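Search this site Enter your keywords Search

Groundwater contamination 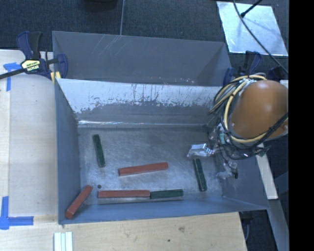

Groundwater contamination is the spoiling of water held below the surface of the ground by substances that were put there, spilled there, or simply allowed to seep down over the years. Groundwater fills the small spaces between grains of sand and gravel and the cracks in solid rock, and a layer that holds enough of it to supply a well is called an aquifer. A great many households, farms and small towns drink from aquifers every day without giving the matter much thought, and that is one of the pleasant things about a good well, so long as the water in it stays good.

How the water becomes polluted

Rain and melting snow sink into the soil and travel downward until they reach the water table, the level below which the ground is full. Whatever will dissolve along the way may go with them. Clay slows this trip a great deal and holds on to some chemicals; coarse gravel hardly slows it at all. Limestone country is a special case, as water there can run through open channels almost like a buried stream, carrying mud, germs and farm waste with very little filtering.

Once a pollutant reaches the aquifer it spreads out in the direction the water is moving and forms what is called a plume. Plumes are often long and narrow, and they may move only a short distance in a year. Gasoline and heating oil are lighter than water and tend to float near the top of the water table. Some cleaning solvents are heavier and sink until they meet a layer they cannot pass through, where they may sit for decades, dissolving a little at a time.

Common sources

Fertilizer and manure are among the most widespread sources, and the nitrate they leave behind is a particular worry for babies under six months old, whose blood can lose some of its ability to carry oxygen. Septic systems are another, especially older ones built close together on small lots. Then there are leaking underground fuel tanks, old dumps without liners, mine waste, road salt, and the drains behind workshops and dry cleaners, where years of small spills can add up to a large one.

Not every problem is caused by people. Arsenic, fluoride, iron and radon occur naturally in some rocks and find their way into wells that have no factory or farm anywhere near them. Along the coast, heavy pumping can draw salt water inland, so in that case the trouble comes from how much is taken out of the ground and has little to do with what was put into it.

The Rimley aquifer

A useful small case is the Rimley aquifer, a shallow bed of sand and gravel beneath the town of Rimley and the farmland along Kushnir Creek. The gravel is almost 80 feet thick in the middle of the valley and thins to nothing at the edges. For many years the town drew all of its water from 3 wells, the oldest of them on the Kalus tract, a low field at the south end that was once used for storing fuel.

Solvent and fuel compounds were found in the Kalus well one July, during ordinary testing, and the well was shut down. A survey that followed took in 65 private wells nearby. Most were clean - the plume had kept to a fairly narrow path toward the creek - but 20 of them had nitrate above the drinking water limit, which had nothing to do with the fuel yard and was traced to fields and septic systems farther up the valley. Cleanup at the tract is carried out under the name Flerero Project, and it combines pumping and treating the water with drawing vapors out of the soil above it.

Testing and cleanup

Polluted groundwater can look, smell and taste perfectly fine, so testing is the only dependable way to know. Owners of private wells are usually advised to test for bacteria and nitrate once a year, and again after a flood or any repair to the well.

Cleaning an aquifer is slow work. In the pump and treat method, water is brought to the surface, passed through carbon or a stream of air, and then put back or released. Other methods feed the natural bacteria in the ground so that they break down the fuel, or place a buried wall of iron filings across the path of the plume. In milder cases the site is simply watched while the pollution fades by itself - a choice that sounds lazy but calls for a good deal of patient sampling.

See also: Aquifer; Nitrate; Septic system; Water table; Well water

Last updated Jan 4, 2018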